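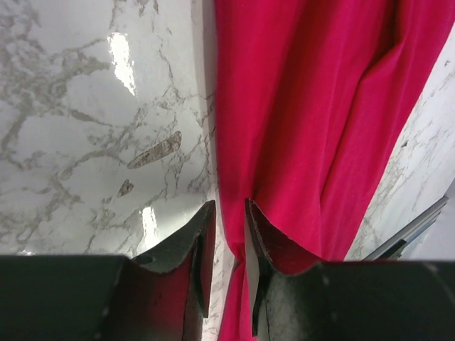 洋红色的布，后面是白色大理石纹的台面。

留着吧：替塞满的柜子说几句话

这几年劝人扔东西的文章太多了，书店里有，理发店的杂志架上有，连我牙医的候诊室里都摆着一本。我想替另外一边说几句，篇幅有点长，您不妨先去倒杯茶。

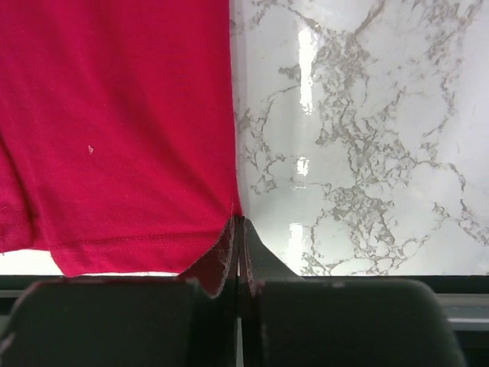 戈尔纳·萨利希

先从我自己的一件糗事说起。去年11月，我下定决心做一个清爽的人。我住在布雷特利，房子不大，楼梯底下有个三角形的储物间，里面塞了什么，连我丈夫都说不全。我照着一本书上教的，把所有衣服都抱到床上，堆成一座山，一件一件拿起来问自己：还喜欢吗？还穿吗？问到后来我已经不太知道“喜欢”是什么意思了，就像把一个字盯得太久，突然不认识它。到了晚上，床上的山还在，我们没有地方睡觉，只好把山搬到地板上，第二天又搬回床上。如此折腾了一个周末，我装了好几袋，送到霍尔罗伊德街的旧衣店，回家的路上心情好极了，真的，像刚考完试一样！

过了些日子，我侄女来住，夜里冷，我想起有一件厚厚的墨绿色开衫，袖子长得可以盖住手，是给客人在沙发上看书时披的。我翻遍了柜子才想起来，它就在那几袋里。我自己确实不穿它，我拿起它的时候诚心诚意地回答了“不穿”，可是那件衣服本来就是留给别人穿的呀。书上没有这个问题。书上的问题全是问“你”的。

我后来常常琢磨这件小事，越琢磨越觉得有点意思。劝人扔东西的那一套道理，讲得头头是道，可是它心里想的那个人，好像总是一个人住，总是知道自己明年是什么样子，没有客人，没有长个子的孩子，也没有一个突然失业、要搬回来住半年的弟弟。我认识的人里没有几个是这样过日子的。我们大多数人的柜子里装着别人，装着说不准的以后，装着还没想好怎么办的事情。柜子满，多半是因为日子满。

我不想把话说绝。我知道有的人家里真的是走不动路了，门推不开，窗户也够不着，那是另一种苦，需要的是耐心和专业的帮助，跟我要说的不是一回事。我说的是普通的满：抽屉要用一点力气才能关上，最上面那层架子要搬椅子才够得着，储物间里有一袋东西谁也说不清是什么时候放进去的。对这种满，我觉得大家近来太严厉了。

严厉到什么程度呢？我有个朋友叫卡罗拉·恩格尔哈特，她的母亲八十多岁，搬去和她同住。老太太带来的行李里有一只箱子，里面都是桌布，有绣花的，有钩边的，也有最普通的格子布，洗得发白。卡罗拉家里吃饭用的是一张小圆桌，哪一块桌布铺上去都拖到地上。来家里的人看见了，一个一个都很热心，说桌布可以拍照留念嘛，照片不占地方；说可以挑一块最有意义的裱起来嘛；说老人家需要“放下”。卡罗拉把这些话学给我听的时候，气得手里的勺子都在抖。她说，我妈这辈子放下的东西还少吗，她放下过一座房子、两个兄弟和一种从小说的方言，现在她想留一箱子桌布，怎么就成了问题了呢。

我听了以后半天没说话，因为我自己就是那些热心人里的一个，裱起来的主意是我出的。

照片不占地方，这句话我后来也想了很久。它说得没有错，可是桌布的好处，有一大半在照片外头。老太太每隔一阵子要把它们全部拿出来，抖开，闻一闻，再沿着旧的折痕叠回去，哪一块对折几次，她的手记得比她的脑子清楚。她叠的时候会说话，说这一块是谁结婚时用的，那一块上的印子是谁打翻了什么。有时候说错了，把甲的婚礼安到乙的头上，卡罗拉也不纠正。一个下午就这样过去，很好的一个下午。您让她对着手机屏幕翻照片，她大概翻两张就要问你这东西怎么关掉。

所以我慢慢有了一个看法，东西的用处里头，有一项是让人有事可做。这个看法听上去很寒酸，我知道，可是请您想一想自己家里的老人，再想一想自己。我每年换季的时候要把毛衣收起来，把薄衣服拿出来，嘴上抱怨，心里其实是愿意的。那一天我会开着收音机，会在某一件衣服的口袋里摸到去年的电影票，会想起来要给谁打个电话。要是我只有一只小箱子的衣服，四季通用，这一天就省下来了。省下来做什么呢？据我对自己的了解，多半是拿来看手机。

有人会说，你这是把懒惰说成了深情。这话是我丈夫说的，他说得比较客气，但意思就是这个意思。他这个人东西极少，出门一个星期只背一个小包，回来的时候包里还有没穿过的袜子。我们结婚这么多年，在这件事情上没有谁说服过谁。不过我注意到一个有趣的现象：他每次需要一截绳子，一个合适的纸盒，一颗备用的扣子，或者一块擦自行车链条的旧布，都是来问我的。他的清爽是架在我的不清爽上面的，像一只白瓷花瓶摆在一只很旧的橱柜上。我跟他说过这句话，他说写得不错，可以放进文章里，于是我就放进来了。

说到旧布，我得讲一讲叠衣服。

我母亲叠衣服是有一套章法的，而且绝对不肯教，她认为这种事情看着看着就会了。我看了那么多年也没有看会。她叠一件T恤，先抻平，两边往中间一收，变成长长的一条，再从下面往上折，折出来方方正正，领口朝外，摞在一起像一摞账本。我叠出来的总有一个角要溜出去。我小时候以为长大了自然就能叠好，后来以为结了婚就能叠好，再后来我接受了，有的人写字好看，有的人叠衣服好看，老天爷发牌的时候没有多想。
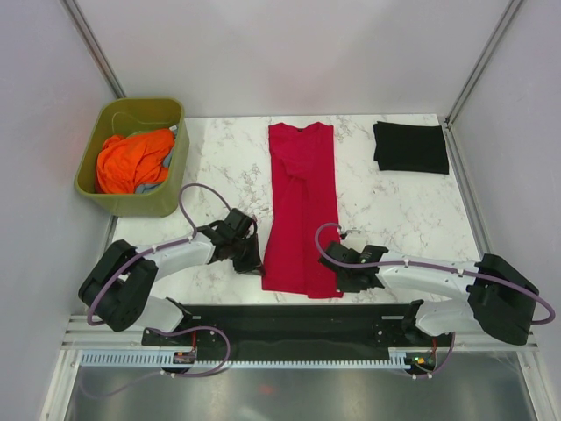 台面中央一件叠成长条的红衣服，V形领口朝里；左上角的橄榄绿篮子里放着橙色的和浅蓝灰色的衣物。

我母亲家的柜子也是满的。可是那种满和我的满不一样，她的满是有地图的。她坐在厨房里，手上剥着豆子，头也不抬地告诉你，蓝毛毯在走廊柜子第二层，压在你爸爸的军大衣下面，大衣口袋里有樟脑，小心别掉出来。你走过去一伸手，果然如此。所以我后来对那种说法，说东西多了人就会糊涂，总是将信将疑。我母亲活到那个岁数，脑子里装着整整一座房子的货单，一点也没有糊涂过。我倒是觉得，她把房子记得那么牢，对她的脑子恐怕是有好处的，当然这是我瞎猜，我不是医生。

她走了以后，收拾房子的事情落在我和姐姐身上。我们有一个月的时间，因为房子要交出去。这一个月是我这辈子做决定做得最多的一个月，也是做得最糟的一个月。我想专门说一说这件事，因为我觉得，如果这篇文章能让哪一位读者少受一点我受过的罪，那它就没有白占版面。

刚失去亲人的人是不该做这种决定的。这句话我希望印得大一点，可是编辑大概不会答应。那时候你拿起什么都想哭，拿起一只漏勺也想哭，所以什么都留不得，也什么都扔不得，你的秤坏了。我留下了一整套从来没有人喜欢过的糖果色高脚杯，扔掉了她的围裙。围裙上有油点，口袋边上磨破了，当时在我眼里那就是一块破布，它挂在门后面挂了几十年，我看见它就跟看见墙一样。过了半年，我在菜市场看见一个不认识的女人系着一条差不多的，我就站在卖萝卜的摊子前面走不动了。

姐姐说，那条围裙就算留着，你也不会系的。她说得对。可是我可以把它挂在门后面呀。

从那以后，凡是有朋友家里办丧事，过一阵子问我怎么收拾，我只说一句：装箱，写上字，先放着。租一个小仓库也好，塞到亲戚的阁楼里也好，放一年，两年也行，等秤修好了再打开。花一点钱，占一点地方，都不要紧。人家会说你在拖延，让他们说去。悲伤这件事情本来就拖拖拉拉的，它没有截止日期，凭什么一屋子的东西就要有呢？

我的邻居阿巴斯·阿拉布扎德不同意我。他是个很讲道理的人，退休以前教几何，跟他争论是一种享受，因为他会先把你的话替你讲一遍，讲得比你自己还好，然后再来反驳。他说，你讲的都是东西对主人的好处，可是东西早晚有一天要没有主人的，到那时候它就成了别人的功课。他自己替一位叔叔收拾过公寓，收拾了一个夏天，从橱柜里清出来的玻璃罐子有三百个，洗得干干净净，盖子另外放，大小分好了类。他说他一边往楼下搬罐子，一边对叔叔生气，气完了又觉得对不起他，第二天接着搬，接着生气。他不愿意让自己的女儿也过这样一个夏天。

这个道理我驳不倒，我承认。我回去想了好几天，做饭的时候想，等公共汽车的时候也想。我能想到的只有这么一点：他讲起那些罐子的时候，讲了足足有半个钟头，讲叔叔怎么烫洗，怎么把标签泡下来，怎么在战时养成的习惯，讲到后来他自己笑得直擦眼睛。要是那位叔叔体体面面地留下一间空屋子，阿巴斯那个夏天当然轻松，可是他也就没有这半个钟头可讲了。我不敢说这笔账是划算的。搬罐子的是他的腰，听故事的是我，我站着说话腰不疼。但是我把它写在这里，请各位自己去算。

他后来补了一句，说他自己家里现在也有不少罐子，不过他控制在一个架子以内。我去看过那个架子。很长的一个架子。

我还想说一说钱的事情，因为谈扔东西的人很少谈钱，好像谈了就俗气了。那些书里常有一句安慰人的话：将来真的需要，再买一个就是了。写这句话的人，我想日子过得还不错。再买一个，对有些人家来说是一句轻飘飘的话，对另一些人家来说，就是这个星期少吃几顿肉。艾曼·坦努斯跟我讲过他刚到布雷特利时的情形，他和太太带着孩子，屋里除了房东留的一张床，什么也没有。他说头一个冬天，他们家用的每一样东西，都是从别人塞满的柜子里来的。锅是楼上的，窗帘是教他英文的老师给的，孩子的棉靴是隔壁家三个孩子轮着穿过的，鞋底都磨斜了。他说得很平常，说完了还加上一句：幸亏你们这里的人都不爱收拾。

我当时笑了，笑完了觉得这句话值得抄下来。一条街上，总要有几家柜子是满的，这条街才经得起一点风浪。水管爆了要有人拿得出旧毛巾，学校演戏要有人翻得出一顶礼帽，谁家的孩子来得比预产期早，要有人半夜从储物间里拖出一只婴儿床。旧衣店当然很好，我常常去，可是旧衣店五点钟关门，而且它不知道你家的孩子脚长得特别快。

也有人会拿环保来说我，这个我倒不怕。东西买多了不好，我完全同意，我买东西是很慢的，一件大衣要去看三回。可是买和留是两件事情，不知道为什么常常被人混在一起讲。有的人家里空空荡荡，那是因为东西像流水一样，从前门进来，从后门出去，每隔一阵子就清一次，清完了再买，买完了再清，心里还觉得自己过得很简朴。我那位住在弗利苏姆的表姐就是这样，我爱她，可是我每次去，她家的沙发都是新的。我的沙发坐下去会响。究竟谁家更简朴，我看也不能光看柜子满不满。

沈南吉开了一间小小的改衣铺，招牌上写着“拉德奥”，是他太太取的名字，他说他自己也不晓得是什么意思，听着像歌剧。他的铺子在坡底下，门口总是有一股熨斗的热气。我有一件大衣是母亲的，算起来已经四十二年了，里子烂得像蜘蛛网，肩膀是当年那种宽得可以停飞机的样式。我拿去给他看的时候很不好意思，说您看看，要是不值得修就算了。他把大衣翻过来，翻过去，又拿到窗户底下看针脚，看了很久，说面子是好料子，再穿二十年没有问题，就是要看您有没有问题。

他把肩膀改窄了，里子换成了红的。我本来挑了一块灰的，他不声不响地把红的那块放在灰的旁边，然后去招呼别的客人，让我自己站在那里看。等他回来，我就说那红的吧。现在这件大衣从外面看是一件规规矩矩的深色大衣，解开扣子，里面亮得像过年一样，我在公共汽车上解扣子的时候，对面坐着的小孩子会盯着看。

我跟沈先生聊天的时候问过他，来修旧衣服的多是些什么人。我以为他会说老人。他说年轻人很多，拿来的都是爷爷的、外婆的，有的尺寸差得远，改起来等于重新做一件，费用比买新的贵得多。他会先把价钱讲清楚，讲清楚了人家还是要改。有个小伙子拿来一件祖父的工装外套，胳膊肘全透了，要求只补肘子，别的一律不许动，连上面一块油漆印子都不许动。沈先生说他补了一辈子衣服，第一次有人嘱咐他小心别把油漆弄掉。
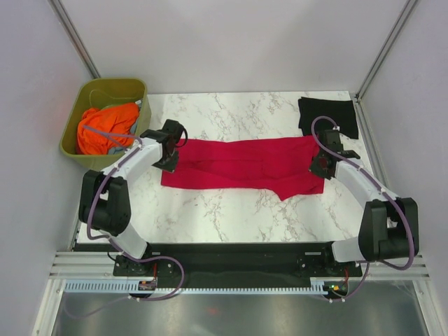
所以年轻人不像报纸上讲的那样，什么都不要。他们住得小，这是真的，工作换来换去，房租一年一个价，搬一次家就要丢一层皮。叫他们接下一张八个人坐的橡木餐桌，他们实在没有地方摆，做长辈的为这个伤心，大可不必。可是你给他们一件能穿在身上的，能塞进背包带走的，他们往往就收下了，而且收得很郑重。我侄女上次走的时候，问我要了一样东西，您猜是什么，是那套糖果色高脚杯里的一只，粉红的那只。她说拿来放牙刷。我母亲要是知道了不晓得要说什么，不过我猜她会先问，另外几只呢，一套怎么可以拆开？

话说到这里，我应该老实交代一下自己现在是怎么做的，免得有人以为我躺在一堆旧报纸上写文章。我还是会扔东西的。断了的伞，单只的手套（等它的伴侣等过两个冬天以后），过期的药，说明书早就丢了、谁也不知道是干什么用的充电线。衣服穿到稀薄了，我就剪成抹布，抹布用到不成样子了才走，走得很安心，它该做的都做了。我只是不再给自己定日子，也不再装袋。一件东西要走，就让它单独走，我知道它去了哪里，它也不至于夹在一大袋子里头糊里糊涂地没了。

我还学了一样，就是写字条。这是跟卡罗拉的母亲学的，她在每一块桌布里都夹了一张小纸片，字写得歪歪扭扭的，有的只写一个名字。我如今也在箱子里夹纸条，写上这是谁的，从哪里来，可以给谁，要是没有人要也没有关系。最后这半句是为了阿巴斯的女儿那样的人写的，也是为我自己的侄女写的。我想来想去，后辈搬罐子搬得难过，多半难过在不敢扔，怕扔错了，怕对不起人。那么我们做主人的，趁着还拿得动笔，先把这句话替他们说了，柜子满一点，也就没有那么吓人了。

阿巴斯看过这一段，说这是他听我讲过的第一句有几何味道的话。我不知道他是什么意思，但我收下了，放在柜子里。

还有一件小事，本来不打算写的。前面说到的那件墨绿色开衫，我后来去霍尔罗伊德街的旧衣店找过。我自己也知道没有指望，店里的人很和气，陪我把整排毛衣拨了一遍，从最小号拨到最大号，没有。他们说绿的走得快。我出来的时候外面在下小雨，我站在门口躲雨，心里想着它大概已经穿在谁身上了，那个人的手说不定也缩在袖子里头。这样一想，好像也还过得去。

雨停了我就去坡底下取大衣。沈先生留了一小块裁剩的红里子，用别针别在收据上，问我要不要带回去，将来哪里破了可以补。我当然要了。我丈夫看见以后叹了一口气，指了指楼梯底下的门，说，右边那个饼干盒子里还有一点空。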